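How does a lunch bag keep things cold?

Monday 2019-12-09. By Jasmina Stoyanova, for the Rilter Kids science page

Quick one this week because it's nearly the holidays and everyone's got a nativity or a disco or a coat they've lost.

Okay. Lunch bags. You've probably got one. Maybe it's hanging on a peg right now with half a satsuma in it. Looks like any old bag, zip, two handles, done. So why does your drink stay cold in it and not in your school bag?

Secret's in the walls.

First, a thing about cold

Cold doesn't get in. Sounds daft, I know, you can feel it coming in under the door. But what really moves about is HEAT. Heat goes from warm things to cooler things. Always that way round, if you leave it alone. Your hand on a cold bottle? Heat going out of your hand, into the bottle. Your hand feels chilly, the bottle warms up a bit.

So a cold drink on a warm classroom shelf is in trouble. All that warm air round it. Heat goes in and in until the drink is as warm as the room. Yuck.

What we need is something to slow the heat down. Word for that is INSULATOR. Write it on your hand. (Don't write it on your hand.)

What's in the walls?

Lots of lunch bags are made like a sandwich. Fabric on the outside, that's one slice. A wipe-clean lining on the inside, often shiny, that's the other slice. And in the middle, the filling: usually a layer of foam.

Foam is full of tiny bubbles, and the bubbles are full of air or some other gas. Gas trapped in little bubbles is rubbish at carrying heat along, so the heat has a slow old journey through. Same trick as a fluffy jumper, or a duvet, or a robin puffing up it's feathers in December. All trapped air.

The shiny lining helps a little bit too, some heat travels like light does, and shiny stuff bounces it back.

The zip matters!

Best walls in the world are no use with the top open. Warm air just wanders in. Even a narrow gap counts, so if you can see your bottle, the room air can get to it. Have a look at these and see how much zip has been left undone.
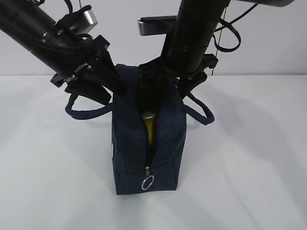
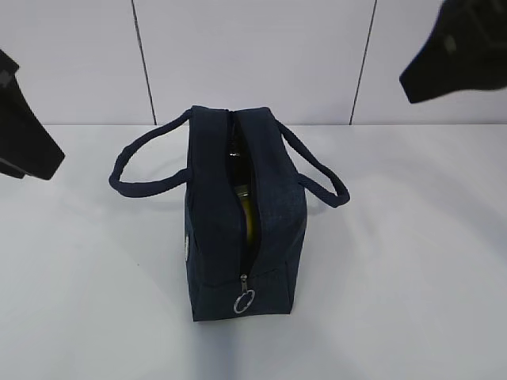
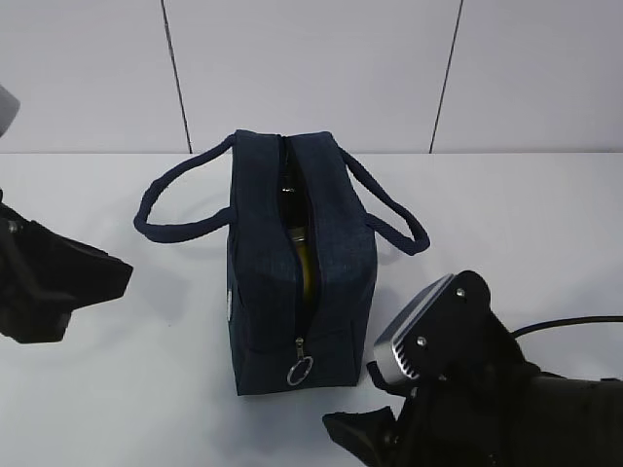

Navy blue bag, zip partly open each time. Find the round ring on the zip pull!

Zip it right up, then. And don't keep opening it to check on your pudding. It's still there.

Does it keep hot things hot?

Yes! Same bag. This is the bit people get muddled on. The bag doesn't know if your lunch is hot or cold. It hasn't got a plug or a battery and it doesn't make any cold. All it does is slow the heat down, whichever way the heat is going. Warm pasta pot, heat wants to get OUT. Cold yoghurt, heat wants to get IN. Slow, slow, slow.

But not both in together please. The pasta will warm up the yoghurt and you'll end up with two sad lukewarm things.

And it only slows things. Never stops them. That's why people put an ice pack in with cold food. The ice pack soaks up heat while it melts, so there's less left over to bother your cheese.

Try it at home

Ask a grown-up first, and don't drink the test water after.

You need: two bottles the same (plastic, with lids), cold water from the fridge, a lunch bag, a thermometer if you've got one.

1. Fill both bottles with the same amount of cold water. Lids on.
2. Take the temperature of each, write it down.
3. Put one in the lunch bag and zip it shut. Leave the other one next to it on the table. Not by the radiator and not in the sun, has to be fair.
4. Wait an hour. Go and do something else.
5. Take both temperatures again. Which one changed most?

Class 3 at Trelby Primary had a go for us. Both their bottles started at 10 degrees. The one left out got to 18 by the end of the afternoon. The one in the bag was still cooler when they checked, although they forgot to write down the number, so if anyone at Trelby remembers please tell us!!

Want to go further? Try it again with a woolly sock instead of the bag. Or with the zip open halfway. Guess first, then test, thats the proper way.

Words to know

Insulator: something that slows heat down.
Lining: the inside layer of a bag or coat.
Temperature: how hot or cold a thing is. We measure it in degrees.

Send your results in by Friday, with your first name and your class. Next time: why do jelly and custard wobble differently?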